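May, 4:30 pm
Entry by Duangjai Suwannarat

Pilovska build, dialogue pass. The save bug from the last entry is back. If the player quits during the ferry conversation, the game reloads with the detective on the dock and the ticket already spent. Farzana Bajwa got it 6 times out of 14 tries, all on the older test machine.

I moved the autosave to after the last line of dialogue. No repeats so far, but I only ran it on my own machine -- she will rerun the full set. 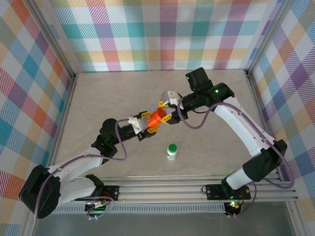 Two arms, one orange cup-shaped thing, mid-table.

Script file is almost 2,000 lines now and the Griteck editor stalls when I search it. Splitting it by chapter. Nilsuwan's theme still cuts out between the hotel and the alley; left that alone.

To do: check old saves load after the split, fix the typo on the hotel sign, ask Farzana for her logs.

Tinel workshop notes -- contact Duangjai or Farzana | Back to top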